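The Towel Horse

I'd been at Bellari for six weeks when they gave me the doll's-house bathroom, and I cried in the car park. Happy crying, mostly. Everyone wants the kitchens when they start (copper pans the size of a shirt button, who wouldn't?) but I had my heart set on a bathroom from the first day, and I'd said so to anyone who stood still long enough.

Bellari makes miniature rooms for people with money and not much sense. I say that fondly. Our client this time was a Mr Anatole Perrin, who lived up at Umby and wanted his grandmother's house rebuilt, room by room, at whatever size would fit along the wall of his dining room. He wrote long letters in green ink. The one about the bathroom ran to 2 sheets, both sides, and most of it was about a towel.

"There was always a blue one," he wrote. "It hung on the wooden horse beside the bath and one was not allowed to touch it."

Well! You can imagine what that did to me. I went home and told my sister, and she said our gran had a towel like that too, except hers was peach and had a swan on it, and we spent the entire evening on the phone talking about things we hadn't been allowed to touch. The good scissors. The piano lid. A tin of shortbread from Minami, that tea shop by the station, which stayed on the sideboard so long that the sell-by date wore off.

Anyway. Lutz Rothe ran the bench I sat at, and Lutz did not hold with tears or with grandmothers. He put the order sheet down next to my elbow. Job 704, bathroom, one bath, one basin, one mat, one horse with towel.

"Start with the horse," he said. "If you can do the horse you can do the bath."

I've no idea if that's true. I did the horse four times. The first one leaned. The second one was lovely and I sat on it. The third had a crossbar so thick it looked like something you'd tether a pony to, and Lutz picked it up, turned it round, and put it down again without a word, and I'd honestly have preferred shouting.

In between I wrote to Mr Perrin to ask what sort of blue. He sent back a whole page and none of it was a colour. It was the blue of the ferry to Skonum, he said, on the side that didn't get the sun. I've never been to Skonum. I rang up the ferry office and a very patient woman told me the boats had been green for as long as she'd worked there.

So I guessed. I took myself through every scrap bag in the building, and then through the cleaning cupboard, and it was the cleaning cupboard that did it. One cloth, a bit fuzzy, the bluest thing I'd ever laid hands on. Much too thick for a proper miniature towel, Lutz said, it'll never fold. But it didn't have to fold, did it? It only had to hang there and be forbidden.

I set up the fourth horse on brown paper at the end of the day, when the others had gone for the bus, and threw the cloth over the top of it. I didn't arrange it at all. One corner slid down into a point over the white base and I left it exactly where it was.

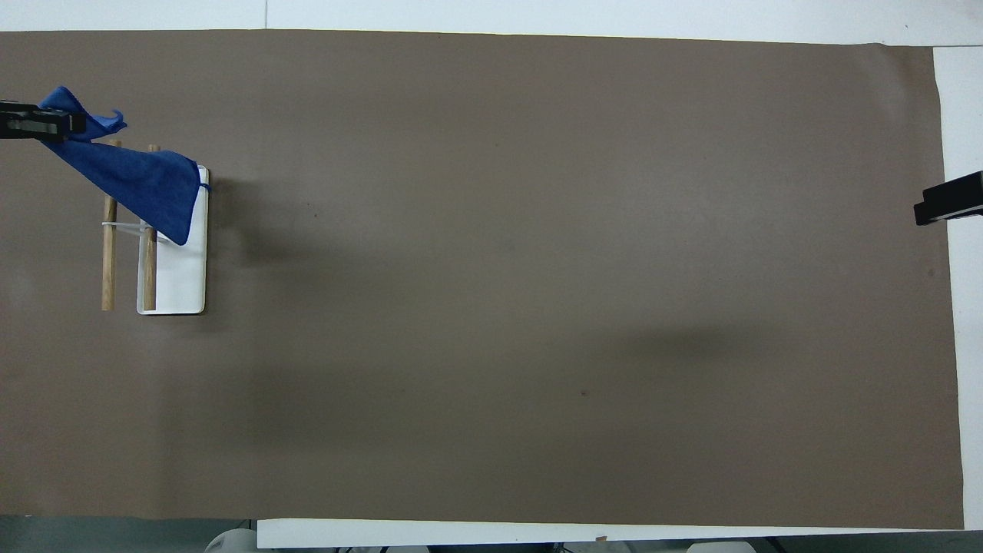
What Mr Perrin Said

He came down himself in June, in a linen jacket, with a carrier bag of cherries for the bench. I'd expected somebody taller. Lutz took him through the hall and the pantry first, and I stood there picking at my apron and listening to them get nearer.

When they reached the bathroom he didn't look at the bath, which had taken me three weeks. He bent right down to the horse and stayed there.

"It was darker," he said.

"I can make it darker," I said, far too fast.

"No, no. Leave it."

Then he put out one finger, an inch from the towel, and looked over his shoulder at the door.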